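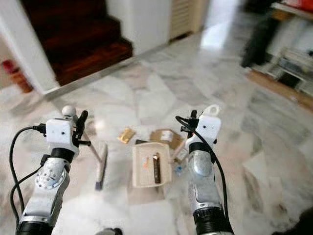 How do you get small scraps out of the corners of a shallow tray?
Tip it over a flat piece of cardboard and tap the underside, then go over the corners with a dry paintbrush.

Welcome to the Drevgate floor tidy gallery! I love a good sorting session, and marble has to be my favorite surface for one (so easy to sweep, and everything shows up on it). We only have one picture up so far, so it gets all the notes.

Tray and broom, marble floor. The beige tray is shallow enough to see what's in it at a glance, and I'm so fond of that wooden broom handle! There's flattened cardboard behind the tray, and a tiny gold foil packet next to it – exactly the kind of thing I always miss on the first pass. Look for the blue cap on the little clear bottle, too.

Comments (3)

Kerubo Ondieki
Love the gray veins in that floor. Ours is plain tile and every crumb shows.

Lotte Peeters
I keep a tray like this by the back door for odds and ends. It was full again by July!

Sulastri Hidayat
Does the bottle go in with the recycling, or do you save them? I have a whole drawer of little ones.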